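Astamik Blue Check Cloth
Sheets and table covers by the piece or by the roll

Bălan Home Textiles > Fabrics > Checks and Plaids > Astamik

Item no. 2370
Price: 1499 per roll, cut pieces priced at checkout
Availability: In stock
Page updated 2021-12-17

Astamik is a large-scale check in medium blue. Wide white stripes and narrower yellow stripes cross the blue, with thin navy lines between them, and some of the panels are filled with fine white pinstripes. It is sold for bedding and for the table. Many customers order both from one roll so the bedroom and the kitchen match.

On the bed

The check is big, so it shows best on a flat sheet with some width to it. A carrot and a mandarin lying on the sheet give an idea of the scale of the panels. The cloth wrinkles softly and we do not treat it to stop that. If you want it flat, iron it while slightly damp.
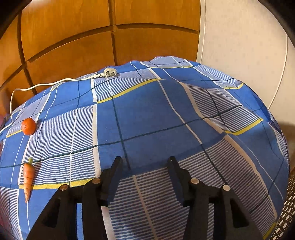 On the table

The same fabric works as a tablecloth. Allow 20 cm of drop on each side for everyday use, more if you want the legs covered. It hangs over the front and side of a table without stiffening or clips. On a small table, turning the cloth so the stripes run at an angle makes the pattern look less busy.

Blue takes most other colors well. Pink kitchen things stand out against it, and so does white or silver.
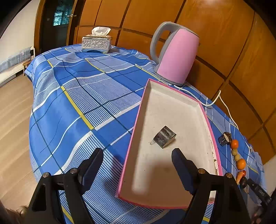 Astamik check as a table cover, with pink kettle, pink-rimmed tray and embossed tissue box.

Sizes and cuts

Roll width: 200 cm
Minimum cut: one meter
Edges: raw as standard, hemmed on request
Hem: double fold, stitched in blue unless you ask for white
Pattern matching: add one full repeat for each seam

Hemmed pieces cannot be returned. Raw cuts can be sent back unwashed within two weeks.

Care

Wash before cutting. Machine wash warm with similar colors. No bleach, which dulls the yellow stripe first. Tumble dry low or line dry out of direct sun. Iron on medium from the back.

Goes with

Brater pillowcases, plain navy
Alley napkins, white or yellow, set of four

Swatches

Swatches are free, up to three per order. A swatch of this fabric will not show the full check, so ask for the large size if you need to see the yellow and the pinstripe together.

Questions about hemming or larger orders go to Quyên Huỳnh in the cutting room. Please give the item number and the finished size you need. The next roll delivery is due in March.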